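Search jobs, locations, keywords

Gripper Technician (part-time, Thursday to Saturday) - Ellix

Last updated: August

We look after hand-held grippers that people carry through furniture showrooms to record how beds get made. You may have read that this kind of work is about to run itself. It isn't. Screws back out, pads wear smooth and fingers drift out of line, and then a whole morning of recordings goes in the bin.

What you would do

1. Check the fingers before each shift. Close them slowly and see that the pads meet flat. The supplier, Stokness, says its fingers hold alignment for 2,340 cycles. We have our doubts, so you would check anyway.

2. Inspect the jaw pads and the screws at the joints and tip. The diagonal ridges do the gripping, and pillows and throws are what we ask them to grip. Scuffs on the arm can wait. A worn ridge can't.

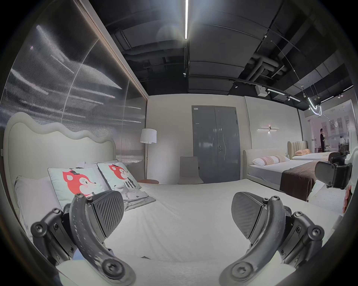

3. Keep the log. Write down what you found, even when it was nothing. "Seems fine" is not an entry.

What we ask

Steady hands, your own set of small drivers and a healthy distrust of data sheets. Experience with the Lillo mount helps, but its manual is poor and we'd teach you regardless.

Hours and pay

19 hours a week at $20 an hour, starting at 10 a.m. No bonus scheme and no stock options, whatever the job boards may add to this.

To apply, send one page on a repair that went badly to the Agyeman Street workshop.

Shares: 19 | Comments: 10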